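Topic: Maple board with wavy grain - oil it or leave it bare?

hollanus_bench wrote:
Hello all. I glued a board from three maple planks for my table, the kids will use it for sorting blocks and small games. I paid extra for the curly one, and now I am afraid to spoil it. Should I put oil, or leave the wood as it is? I sanded until 3,000 grit.

Merrick wrote:
3,000 is too much for maple, in my opinion. The oil will stay on top. Go back to a rougher paper, then one thin coat of Zikley oil and wait until Thursday.

vunier77 wrote:
I do not agree with Merrick. For play I would leave it bare. Printed blocks slide nicely on dry wood, and oil made my light maple yellow in one winter.

Merrick wrote:
Yellow from which oil? Mine is from March and it is still pale. Bare wood takes every dirty finger.

hollanus_bench wrote:
Thank you both. The wide plank is the nearest one, the green and red blocks are on the right side. The table under it is the blue one with holes.

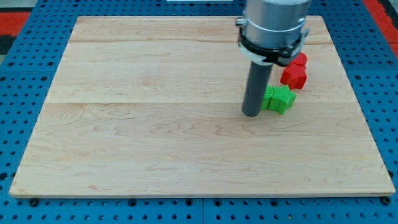 Tadhg Gilmartin: I would try the finish on an offcut first, from the same plank if you still have it. Curly grain drinks oil not equally, and on a wide piece you will notice. Also do both faces, or the board can bend.

hollanus_bench wrote:
I have one offcut, very small. I will do half with oil and half without - then I decide.

vunier77 wrote:
Good plan. I still say bare.

Related topics
Wax over oil on a children's table (3 replies)
Planks opened at the joint after winter
Which glue for maple?
Show your curly maple (2,514 views)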